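The small bin question

By Setsuko Iwasaki | February
4 min read
32 shares | 7 comments

Quick one this month, running late, the long piece on the stairwell is pushed back again. Sorry to the two people waiting on it.

So. Small bins. The tabletop kind, the ones you put teabags and pencil shavings and that bit of plastic off the top of the milk in. I asked last time if anyone cared and the answer was a whole lot of email. More than the parking thing. More than the heating thing, even.

Where we are. The shared tables at Dallero have no floor bin within reach, never have. The big one is out by the back door. What happens is people make a little pile, mean to take it with them, forget, and by four in the afternoon there's orange peel next to somebody's laptop. I have done this. You have done this. The Sandhu rooms are the same but with more coffee stirrers.

The idea going around (Steltgate floor started it) is a small bin on each table. Light color, cheap, easy to rinse. Most of you said yes. A few of you said absolutely not, trash doesn't belong on a table where people eat, and I do get that. One very long message about fruit flies. Read every word of it.

What came in, more or less in the order I opened it:

Lids. Big split here. The lid people say smell, flies, not having to look at it. The no-lid people say you end up touching the lid with tea on your fingers and then the lid is the dirtiest thing in the room. Somebody on Steltgate has a swing lid and hates it, says half the stuff sits on top and has to be poked. A lid you can leave open seems to be where most people landed. I'm fine with that. Open while you're working, shut when you go home.

Liners. Please not grocery bags, they bunch up over the rim and look awful and then slide in. Small liners run us 70 for a box of 400, which lasts ages if people empty the thing instead of swapping the bag every time there's one tissue in it. Or no liner, just rinse. I go without at home. Paper towel in the bottom, done.

Weight. Came up more than I expected. A light bin tips if you reach across it, and the skinny tall ones tip worse. Suggestion from Praserport was a flat stone in the bottom under the liner. Tried it with a saucer, works okay, rattles.

Color. I thought this would be nothing. It was not nothing. Black hides everything and so never gets washed. White shows every splash, which some people count as a plus. Cream got the most votes, looks nice on the brown tables, doesn't glare at you like white does. There was one vote for red. Noted!

Where on the table. Back corner was my first thought, out of the way. But then the person at the front can't reach it and we're back to piles. Middle gets in the way of papers. Off to one side, within arm's length of both chairs, is probably the sensible answer and it will drift anyway.

What goes in. Tea bags, peel, wrappers, tissues, tape ends, pencil stuff. What doesn't: half a cup of coffee. I can't beleive I have to type that. No liquids, no lunch boxes, no batteries, no glass. If it needs to be squashed to fit, walk it to the back door.

Who empties it. Right. The actual problem. My suggestion is last one at the table takes it out. Not a rota, I am not doing another rota, the fridge rota nearly finished me. If it's past the halfway mark and you're getting up anyway, take it with you. It's a short walk. Tip it, give it a swish under the tap, put it back where you found it.

Washing. Warm water and dish soap every so often, more often if somebody had a banana. Baking soda in the bottom overnight if it's got to that stage. Don't put it in the dishwasher. I know it fits.

Also two of you asked about compost. Separate topic, bigger topic, I'd want somebody who knows about it to write that one up. If that's you, write to me, you get half a page and my eternal thanks.

And the person asking if we could fix the wobbly leg on the table by the window while we're at it, yes, it's on the list, it has been on the list.

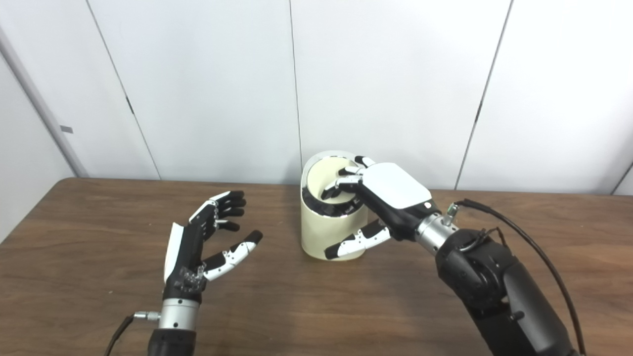
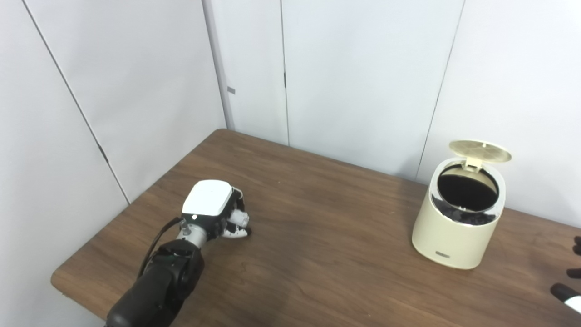
PRASERPORT, February

Cream on a brown wood table, open at the top both times. You can see why that color won. I'd go with the same for every table, and then we don't end up with eleven odd ones from the back of people's closets.

Plan is a trial first. Praserport and Steltgate to start, Dallero after if it goes well, Sandhu whenever they've finished moving the shelves. Lid open during the day. No liners for the first bit, see how bad it gets, then we can argue over the box of 400.

If you've got a small bin at home you're not using, and it's clean, and I mean clean, drop it in the mailroom with your name taped on it. We'll use it as a spare. Ones with a foot pedal are no good on a table so keep those.

Things I'd like to hear back on: is it tipping over, is it filling up before lunch, and is anybody really bothered by having it there when they eat. For that last one you can just move it to the windowsill and put it back after, no need to write in. But you can write in.

Replies by email please, the paper slips keep geting lost. Next month the stairwell, I promise, plus whatever comes of the mugs.

Setsuko

7 comments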